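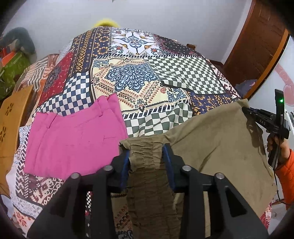
Olive pull-ons and the pink pair on the bed

How do you fold pants with an elastic waist?
My pink ones fold fine, but the olive pair bunches up at the top and the stack tips over. I have 2 shelves for all of it.

Skemlow
Lay them flat, one leg over the other, then tug the waistband out sideways and smooth the pleats with your palm. Fold up from the hems in thirds – waistband goes on last, so the lump sits on top. Works on my sweatpants too!

Dankwa
I just roll mine.

Vivora
Seconding the roll – start at the waist, though, or it pops open in the drawer.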